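Ticket: tea tray draining slowly, sticky brown holes
Product: Wekley tea tray with lift-out drain plate
Status: Solved
Category: Cleaning and care

Opened by customer, 9:10 a.m.

Hi Odum support! First off, I love this tray and use it every single day, so please read this as a question from a fan. I make fruit tea on it, mostly with goji berries and whatever soft fruit I have in the kitchen, and the drain plate has started to hold water. It used to clear right away. Now a puddle sits on top and only goes down after 2 or 3 minutes. The holes have brown stuff in them that a sponge just slides over.

I've tried a quick rinse under the tap (no change) and a paper towel, which mostly shredded. Is there a trick to this? And is it safe to soak the plate overnight?

Reply from Odum support, 10:25 a.m.

Great question, and thanks for all the detail! The brown stuff is most likely tea film mixed with fruit sugar. It builds up in layers and grabs every bit of pulp that comes along. A couple of things to check before you soak it:

Are you tipping the fruit out onto the plate, or into something else first? And does the tray under the plate still empty properly?
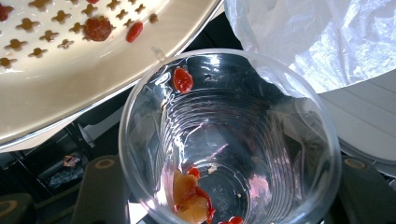
Customer, 11:40 a.m.

I dump the leftovers into a plastic cup when I clear up, but plenty of bits end up on the plate anyway - berries mostly, and mashed pieces of them. The bottom tray empties fine, so I'm pretty sure it's all in the holes.

Reply from Odum support, 12:05 p.m.

Perfect, then it's the plate and you can leave the rest alone. Pick off the big pieces while they're soft. Lift the plate out and lay it face down in a basin of hot water with 2 spoonfuls of baking soda. Overnight is fine, up to 24 hours. After that, go over the holes from the back with an old toothbrush. Pushing from the front packs the gunk in tighter. Please skip metal picks, they can chip the edges.

Customer, next day, 8:15 a.m.

Wow, what a difference! The toothbrush from the back did it. A few holes near the rim needed a second go with a wooden toothpick, but the water runs straight through again. I'm so happy with it. Do you sell a strainer that would catch the berries before they hit the plate?

Reply from Odum support, 9:00 a.m.

So glad to hear it! Yes, the small Pruvost strainer fits over most cups and is fine enough for goji berries. Closing this one as solved, but just reply here if the plate slows down again.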